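Sorting and Storing Costume Jewelry: Frequently Asked Questions

These are the questions we get most often at Hellside, at the counter and by email. If yours isn't covered, stop by the shop or write to us. We answer mail every Friday.

Where should I start?

Get everything out first. Most people keep jewelry in more places than they think: a dish by the sink, a coat pocket, the drawer of the nightstand, a travel pouch from the last vacation. Bring it all to one flat surface before you decide anything. Sorting one drawer at a time usually means doing the work twice, and you won't find the second earring that way.

What surface works best?

A made bed is fine. It's big, it's soft, and beads don't roll far on a cotton sheet. A dining table works if you lay a towel down first. Avoid shag rugs and knitted blankets, which catch on clasps and earring posts.

Do I need a special tray?

No. A shallow cardboard tray with raised sides does the job, and so does the lid of a shoe box. Look for a plain inside in a light color so that small pieces show up. We sell the Ferrand tray, which has a felt lining, but you don't need it for sorting. It's meant for the drawer afterward.

How do I divide things up?

By type, and then by what tangles. Bangles can sit together loose. Bead necklaces should be coiled one at a time. Earrings go in a corner of their own until you have matched the pairs. Leave anything you haven't decided on outside the tray, so you can tell at a glance what is still left to do.

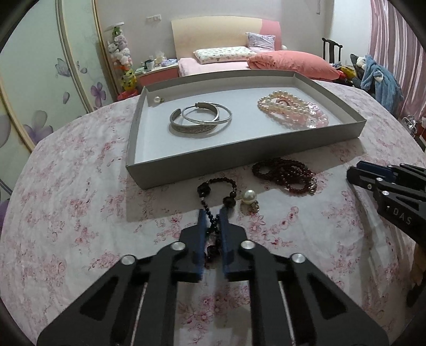 Parveen Dewan
Customer questions, Hellside

Pearl and pink bead necklaces piled to one side, silver bangles near the middle and a pearl earring up in the corner is a perfectly good layout for a first pass. The dark beaded pieces and the larger pearl earring are still out on the sheet. With dark beads, a light background helps a lot when you are looking for the clasp.

My necklaces are in one big knot. What now?

Lay the knot flat and open every clasp you can find. Work from the outside in and loosen – don't pull. For fine chains, two sewing pins help to open up the tight spots. Bead strands are easier, but watch the thread between the beads. If it looks fuzzy or you can see gaps, stop there and have the piece restrung before you wear it again.

Should bead necklaces be hung up or laid flat?

Flat, if they're strung on thread. Thread stretches over time under the weight of the beads, and a necklace that hangs on a hook all year will end up longer than it was. Metal chains can hang. Stretch bracelets should also lie flat, with nothing heavy on top of them.

Can pearls and metal bangles share a compartment?

For an afternoon, yes. For storage, no. Pearls scratch easily, and so do many imitation pearls, where the coating can chip down to the bead underneath. An engraved bangle is rougher than it feels. Put pearls in a soft pouch or give them their own section.

How can I tell if my pearls are real?

We can't tell you by email, and a photo won't settle it. People rub them against their teeth to see if they feel gritty. It's a rough test and it doesn't tell you what they're worth. If it matters for insurance or a sale, take them to a jeweler.

What should I do with single earrings?

Keep them in one small bag for a few months with the month written on it. If you sort in February, look again in the summer. After that you can have a single made into a pendant, or drop it in the parts jar by our register. Jacqueline Barbier uses the parts in her Neldale repair class, mostly for practice with jump rings and posts.

How do I clean bead necklaces?

Wipe them with a soft, barely damp cloth and let them dry flat overnight. Don't soak anything strung on thread, because the thread holds water inside the beads where you can't get at it. Skip the silver dip for anything with beads or pearls on it, even when the clasp is silver. You can use a dry polishing cloth on the clasp alone.

And plain silver bangles?

A polishing cloth is enough in most cases. For an engraved band, leave a little of the dark color in the grooves. The pattern shows better with it, and scrubbing it all out with a brush can dull the high spots.

Which storage box do you recommend?

It depends on what you own. The Skirwood 300 has 2 layers and suits people who mainly have rings and earrings. If you have a lot of long necklaces, get flat drawer trays instead – the Skirwood compartments are too small for a full coil of large beads. Measure the inside of your drawer before ordering. Trays that have been used can't be returned.

Can I keep jewelry in the bathroom?

We'd advise against it. Steam tarnishes silver and weakens glue, and a lot of costume jewelry is held together with glue. The bedroom is better, away from direct sun and away from perfume and hairspray.

Do you restring necklaces?

Yes. Bring the necklace in with all the loose beads in a closed bag, and please don't try to thread them in order yourself. We need the original clasp if you still have it. Knotted stringing takes longer than plain stringing and costs more. Ask for a price at the counter, as it depends on the length and the size of the beads.

Can I mail a piece to you?

You can. Print the repair form, put it in the box with the piece, and write your form number on the outside. Wrap each item separately. Mail goes to Hellside, Box 1091, Neldale. We'll email you when it arrives and again with a price, and we don't start work until you reply.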